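## 4. Secondhand Games and the Problem of the Missing Rulebook

Most writing on household game rules assumes that a household once knew the real ones. Our participants rarely did. Of the 24 households in the Fenwood sample, 14 played at least one game they had bought used, and 13 of those had at some point played it without printed rules. The remaining household owned the rules but had them in Dutch, and after some debate we coded it separately.

This section deals with what those households did next. The short version is that they made something up and then defended it for years.

### 4.1 Reconstruction from parts

A game that arrives without instructions still arrives with a good deal of evidence. There are spaces on the board, pieces in some number of colors, and perhaps a stack of cards that say things like "Go back to the bakery." Players treated this evidence with a seriousness that we, as people paid to treat evidence seriously, found a little humbling. Ó Gríofa's term for the process is "reading back," by which a group works from the parts to a purpose. We keep the term but drop the claim that the process moves in one direction. Our groups read back, got stuck, had a snack, and read back again from somewhere else.

Two habits came up repeatedly in the interviews. The first was to borrow a skeleton from a game already known. If there was a track, it was a race. If there was money, somebody would end up with all of it and somebody else would go to bed early. The second was to consult the artwork. Players looked to the pictures for the mood of the game and then built rules to suit the mood, so that games with cheerful art were given gentle penalties and games with castles were given harsh ones. Piyumi Khondokar told us that she could not bring herself to let players knock each other's pieces off "anything that color," the color being pink.

Publishers would presumably be surprised by how much legal weight their illustrators carry. Art of the kind in Figure 3, with its rounded white clouds and heavy outlines in soft colors, tells a player almost nothing about turn order. It does suggest that the game is meant for the young, that nobody will be eliminated in the first five minutes, and that an adult may join in without having to concentrate. In our interviews these guesses hardened into rules with remarkable speed. One family had a standing provision that the youngest player could take back any move, and when asked for its source they pointed at the cover.
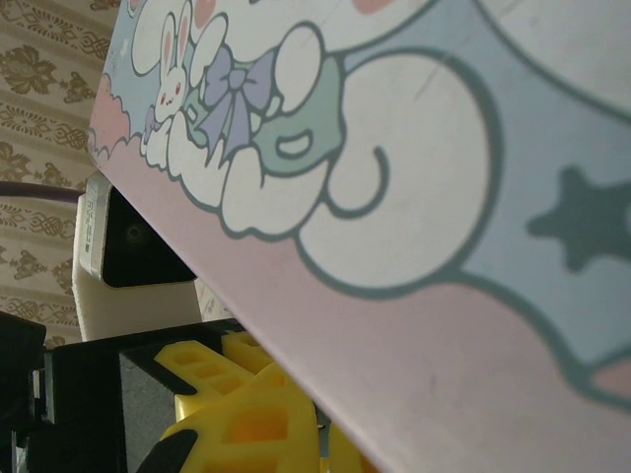
**Figure 3.** Pastel cloud artwork with light scuffing on the printed surface.

Anwara Munshi, reading an early draft, objected that we had the order wrong. "They didn't get the rule from the cover," she wrote in the margin. "They had a four-year-old who cried. The cover came later, when you asked." She added that any account of house rules that leaves out crying should be treated as a work of theory.

We think she is mostly right, and the passage has been left as it was so that the objection has something to object to. Participants were far better at citing an authority for a rule than at recalling the evening on which the rule was adopted. Where two members of a household were interviewed apart, their citations often differed while the rule itself stayed put. Sajib Dewan attributed his family's ban on trading after dark to the original instructions, which the family had never owned. His sister attributed it to Sajib Dewan.

### 4.2 The rulebook comes home

In a few cases the printed rules turned up later. Sometimes they had slipped under a tray insert; more often, someone looked them up. Writers in the Vindasow tradition predict that discovery should settle matters, on the grounds that a written rule outranks a remembered one. We saw very little settling.

The usual reaction was polite interest. The rules were read aloud, often in a special voice, and found to be worse. Yuk-lan Su described the official version of a game her household had played since she was small as "fine, if you want it to be over." The official version took 50 minutes. The household version had no fixed end and was generally stopped by dinner.

Where the printed rules were taken up at all, they were taken up in pieces, and the pieces tended to favor whoever had found them. Brock Poirier came across the instructions to his family's game in December and introduced only the paragraph on bonus turns. He reported that this had gone well. His family, in a separate session, reported that it had been repealed.

We would not want to make too much of this. A household that has spent years on a set of rules has reason to like them, quite apart from their merits, and the merits were sometimes hard to find. One group's scoring system required a calculator and produced, as far as we could determine, the same winner as rolling a die once at the start. They knew this. They considered the arithmetic to be the game.

### 4.3 Missing pieces as legislation

Lost parts had a larger effect than lost rules. A missing card could be shrugged off, but a missing pawn had to be replaced with something, and the replacement seldom stayed neutral. Buttons and coins gave little trouble. Anything with a face did. In one household a small plastic horse, brought in to stand for a green pawn, was allowed to jump, on the reasonable ground that it was a horse. The privilege outlived the horse, and at the time of our visit it belonged to a thimble.

We call this *residual privilege*, having failed to think of anything shorter. It resembles what Rostine calls the "sticky token," though Rostine's players keep the object and forget the power, while ours did the reverse. The difference may come down to sampling. Rostine worked with clubs, which store their games in cupboards with labels on them. Our households stored theirs under beds, on top of wardrobes, and in one instance in a car.

Storage matters here for a dull reason that earlier studies skip. A game kept with all its parts in one place can be audited. A game spread over two rooms cannot, and what its players believe about the contents will drift. Several participants described, with confidence, pieces that a later search failed to produce and that the publisher's parts list does not mention. We return to these in Section 5, where they are treated as a form of family history, and where the thimble comes up again.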